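# The Second Life of Office Furniture

When a company leaves a building, the desks usually stay behind. The lease says the floor must be handed back empty, the moving date is fixed, and the new place already has furniture on order. For years the answer was a dumpster at the loading dock.

Govetti started out clearing those floors for a flat fee. The firm now runs a warehouse in Ernari, where almost 3,000 pieces pass through in a busy month. Monday is the heaviest day for deliveries, as most offices move out over a weekend.

Tables are the easiest thing to resell. They stack, they ship flat once the legs come off, and a scratch on top can often be polished out. Chairs take longer. A gas lift that sinks has to be replaced, and a stained seat has to be recovered or thrown away. Filing cabinets hardly sell at all, and most go for scrap. 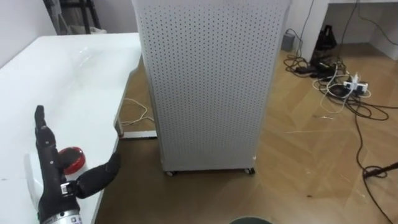
Is used office furniture worth buying for a home? It depends mostly on size, and a desk built for an open-plan floor may not fit through a bedroom door.

Prices vary more than buyers expect. At Testari, a dealer across the river, a plain work table goes for $50 and a good adjustable chair for $400. The same chair costs more than twice that new. Delivery is extra, and stairs are charged by the flight.

The bigger orders come from schools and small firms. Nadar, a call center operator, fitted out its last site with 2,356 used pieces, from desks to coat stands. The colors didn't match from one floor to the next, so the company put all the gray desks upstairs and left the white ones for the ground floor.

Storage is the part of the trade that eats the money. A warehouse full of desks brings in nothing until a buyer turns up, and November is slow. Govetti sets a limit of six months. After that, anything still on the racks is marked down twice, then offered free to anyone with a truck.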